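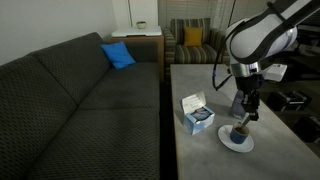 My cider quit bubbling on day two, is it dead and do I get my money back, a customer asked by email in December. Get this one a lot so it goes first.

Not dead, most likely. Bubbles in the airlock tell you very little. Lid might be leaking. Take a hydrometer reading, wait two days, take another. If it's still dropping, leave it alone. If it's stuck well above 1000, see the yeast question further down.

What's in the Stustel cider kit?
Apple concentrate, yeast, nutrient, finings, priming sugar, instructions. No bucket, no bottles. Bucket and airlock sold seperately.

Stustel or Vuteck, which one?
Stustel is dry and sharp. Vuteck is sweeter, more of a pub-style cider, comes with a sweetener sachet you can leave out. First timers usually go Vuteck. We like Stustel better but that's just us.

How warm is too warm?
Anything over 81 is asking for trouble, and we'd keep it well under that. Closet floor, basement, north side of the house. Not on top of the fridge please.

Can I use juice from the store instead of the concentrate?
Yes, if there's no preservative in it. Check the label for sorbate or benzoate, those will stop the yeast. Pasteurized is fine. Cloudy is fine.

My yeast packet is past its date
Call us, we'll swap it if the kit came from here. Or pitch two. Matsuda cider yeast fits both kits and is back in stock, we have 200 packets on the shelf and they go fast once the apples come in.

It's stuck, what now?
Move it somewhere warmer, swirl the bucket gently, give it a few days. Still nothing, add nutrient and fresh yeast. Don't open the lid every hour to look.
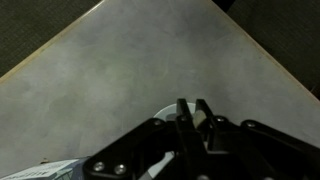
Corner of the gray table, dark carpet below.

Smells like eggs. Normal?
Pretty common with cider. Usually fades with time. Next batch use the whole nutrient sachet, people tend to save half for some reason.

Can I bottle in wine bottles?
Only if it's still, and finished. Sparkling cider needs beer or champagne bottles, wine bottles can burst. Please dont chance it.

Where did the Prokola pear kit go?
Discontinued by the supplier. Order no. 204 on the old price list, if you have that one, it's out of date, throw it out. We're looking at another pear, nothing to announce yet.

Do you ship concentrate in winter?
Yes. If it shows up frozen let it thaw in the bag at room temp, it'll be ok. If the bag split, send a photo the same day and we'll send another.

Returns?
Unopened kits, with receipt. Opened kits no, unless something's missing from the box. Bring the box.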